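Prolton Fold: two-handed garment demonstrations

README for release 2, August

Prolton Fold holds 1626 demonstrations of T-shirt folding, recorded with a pair of hand-held grippers. We used it to test whether a policy learns better from whole episodes or from episodes split at each regrasp. The splitting code is in the Tundura folder and the training settings are in Brustov.

Each episode covers one garment on a bed. The operator holds one gripper in each hand. Views come from head height, so the cloth and both tools usually share the picture.

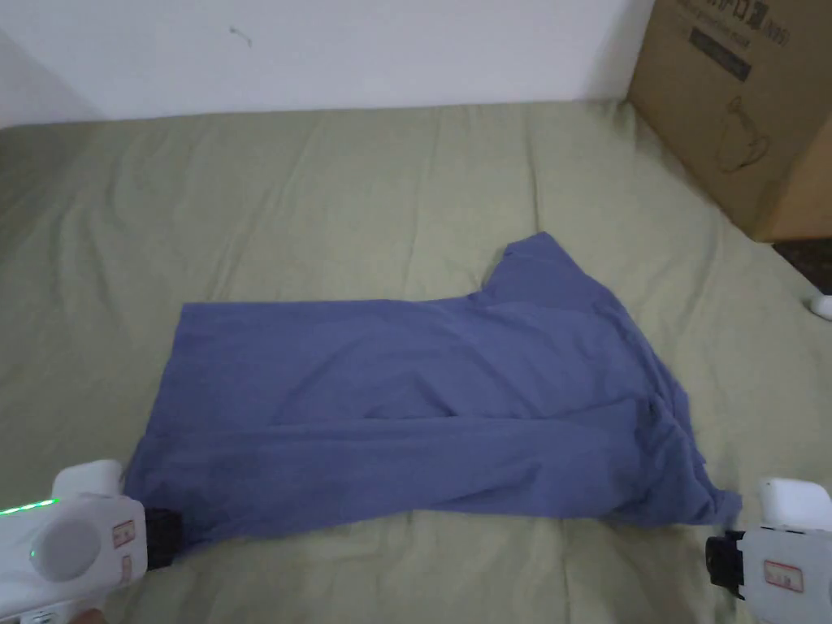 Figure 1. Two-gripper hold on the lower corners of a blue-grey T-shirt, green sheet.

Segment labels are approach, grasp, stretch, fold and release. A stretch segment begins once both jaws are closed on the cloth. If only one jaw is closed, the time is labelled grasp, even when the cloth is moving. Labels were made by hand and checked against the jaw signal.

Of the 1626 episodes, 1602 are used for training and validation. The rest have gaps in the jaw signal and are kept in a separate folder called Yuen. Please leave them out when comparing with our numbers. 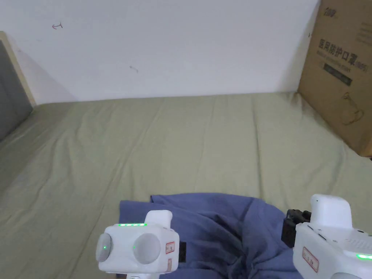 Crumpled starts are harder than flat ones. The policy trained on split episodes finished 17 more test folds than the one trained on whole episodes, and most of the gain came from crumpled starts. On flat starts the two were close enough that we make no claim.

Known problems

Corners hidden under a fold are not labelled.
Left and right are given from the operator's side.
Plain sheets are over-represented, and we have not tested patterned ones.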